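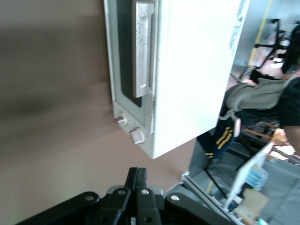 Mikkel Hallgrímsson reckons I've got perch all wrong, and that if I'd only fish deeper on the Warberg stretch I'd stop moaning about the size of them. Fair enough Mikkel, challenge accepted!

So I went down this morning with the light rod, a pot of lobworms and far too many jigs (I always take too many jigs, I use two of them).

First hour, nothing. Not a tap. Dropped down to the deep bit by the old moorings like he said and lost a jig first cast, then another. Lovely.

Switched to half a lobworm on a dropshot, hook a foot off the bottom, and just left it there. Barely twitched it. Third drop in, bang, proper head-shaking perch. Not a monster but a good shoulder on it and the best I've had off there since February.

Had four more after that, all from the same little spot, then a jack pike came through and that was the end of it. Bit me clean off, the swine.

Someone asked about line. It's the Jemum braid with a fluoro leader, and yes I know I should've had wire on. I had wire. It was in the car.

Sipho Matlala had the swim above me and was on maggots under a float, getting roach after roach and looking very smug. He did give me a biscuit though so I can't complain.

Anyway the club's got 116 of us down for the perch match and I'd quite like not to come last again. Does anyone know if the pegs by the weir are in this year? They were roped off last time.

And Mikkel, before you say it, yes, deeper. You were right. I'm still not buying you a pint until I've had a two-pounder out of there.

Back down tomorrow at six if the wind drops. Wire trace is already in my pocket.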